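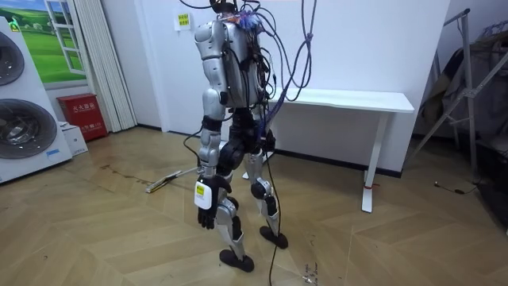
Small electric aircraft for short hops
Speaker notes, Trarnitcombe evening talk, 2018-01-02

Slide 1. Title
Wait for the doors to shut. Say thanks to the hall. Phones on silent. Questions at the end, except on the battery slide, where people can stop me.

Slide 2. What I mean by a short hop
A trip too long for a bus and too short for an airport. Hulgate to the coast is the one I'll keep coming back to. By road you go round the estuary. By air you go over it. No need to sell this part, the room knows the road.

Slide 3. The aircraft
Romis is a two-seater with 6 rotors and a fixed wing. It lifts straight up on the rotors, then the wing does most of the work once it is moving forward. Weight with both seats filled is 1221 kg. Let people look at the drawing for a moment. Point out the skids. Wheels were dropped early on to save weight, and it is moved on the ground with a trolley.

Slide 4. Batteries
Slow down on this one. Hovering uses far more power than cruising, so the climb and the landing decide the range, and distance matters less than people expect. There are three packs. Any two will get it down safely. The third is not spare, it is used on every flight, and the reserve is shared between all of them. Someone always asks about swapping packs at the landing site. Answer: possible, but the packs are heavy and the site would need a lift.
Cold weather cuts the range. The December flights were shorter for this reason. Don't give a percentage, the logs haven't been checked yet.

Slide 5. Noise
Play the clip from Aryee if the speakers work. If they don't, move on. It is quieter than a helicopter but higher pitched, and people living under the path noticed the pitch more than the volume. Slower, wider blades help. They also weigh more.

Slide 6. Where it would land
A flat pad, a fence, a power supply and a clear way in from two directions. The Hulgate site has the first three. The trees on the north side are the trouble. Height limit for the trial route is 1000 feet.

Slide 7. Rules
Keep this short. Test flights so far have had one pilot and no passenger. Carrying a paying passenger needs a different approval and I don't have a date for it. Say so plainly if asked.

Slide 8. Questions
Likely ones: cost of a seat (not set), rain (light rain is fine, ice is not), birds (same risk as any small aircraft). Leave the Romis drawing up on the screen. Sign-up sheet for the Aryee site visit is by the tea table.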